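Old phones, laid out: the Skindow drawer clear-out

Cimham, December

Every office I've worked in has a drawer of dead phones, and every couple of years somebody decides there is money in it. I have my doubts. Paweena Intarasuk asked me to put a gallery together anyway, so these are the notes to go with it, and readers can judge for themselves whether the drawer was worth opening.

The trade-in leaflet
Anow will pay "up to 148 pounds" for a used handset. I have read the small print twice and would like to meet the person who got the 148. The quote we had for our best one was 29.

The cables
A carrier bag of them, knotted. Thongchai Srithong says they all work. He hasn't tried them all, and I'm not going to.

The chargers
Panyasiri sells a multi-charger for 90 pounds that claims to suit any phone made in the past ten years. We borrowed one. It suited fewer than that.

The phones
Dark glass, rounded corners, much the same shape whoever made them. Set out in pairs they look smarter than they ever did in the drawer, and I suspect that is most of what the resale sites are selling: a tidy layout and a clean background.
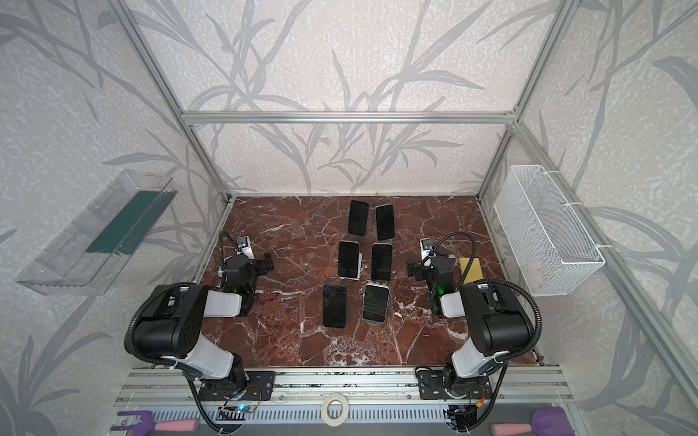 I'd be slow to trust any grading done by looks alone, too. A black screen tells you nothing about the battery, and the battery is what you end up paying for. Paweena thinks a careful buyer would ask. I think a careful buyer would get a new phone.

The spreadsheet
Thongchai's estimate for the lot, cables included, came to 474 pounds. I have asked to see his working. So far I've had a column of asking prices, none of them sold.

More pictures when the Anow money arrives, if it does.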